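Minutes of the Product Review Group
Held in the small meeting room, Telbridge, August, starting at 2.15 pm

1. Welcome and previous minutes
The chair thanked everyone for coming in during the holiday season, and thanked the kitchen team especially for the lemon cake. The minutes of the last meeting were agreed, with one small correction: the trial quotation from Ulten covers delivery to both sites.

2. Tillix cutlery sorting service
Most of the afternoon went on this item, and a very good-natured discussion it was too. Members will remember that Tillix is offered by Ulten as a monthly service, with the arms, the grippers and the support line all under one agreement. The price now quoted is 2,638 a month for one table, with a setup charge of 400 on top. The group felt this was a fair opening figure, though the catering side would like to see it come down a little before anybody signs.

The pictures below were passed round with the papers and kept the conversation going well past the tea break.
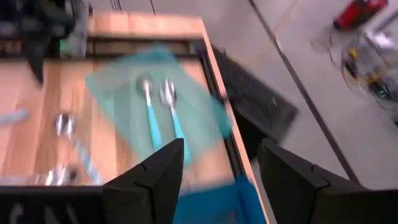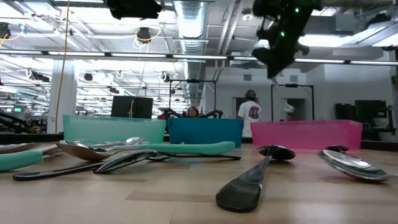
Tillix cutlery work: spoons on and beside the teal-green cloth (first picture); mixed cutlery in front of the three bins (second picture).

Several members were pleased to see ordinary, muddled cutlery on the table, much as it comes back to us after a busy lunch. There was a long and rather enjoyable exchange about shiny spoons, and whether the reflections might confuse the system. The catering side also wondered how it would manage when handles lie across one another. It was agreed to put both points to Ulten in writing and to ask for a plain answer.

On bins, the group liked the idea of telling them apart by colour, and asked whether our own tubs from the Esteban range could be used or whether we would have to buy new ones. The office will find out.

Training was touched on briefly. Ulten includes 20 hours in the agreement, and extra places cost 456 each. It was felt that the evening shift must not be left out of this, as they so often are.

Agreed: to ask for a trial on our own premises, using our own cutlery, before any decision is taken.
Action: office to write to Ulten about reflections, overlapping handles, tubs and the monthly price.

3. Dishwasher contract
Held over to the next meeting, as time was getting on.

4. Any other business
The trolley by the back lift still has a sticking wheel. Maintenance will look at it.

The meeting closed at 4.20 pm.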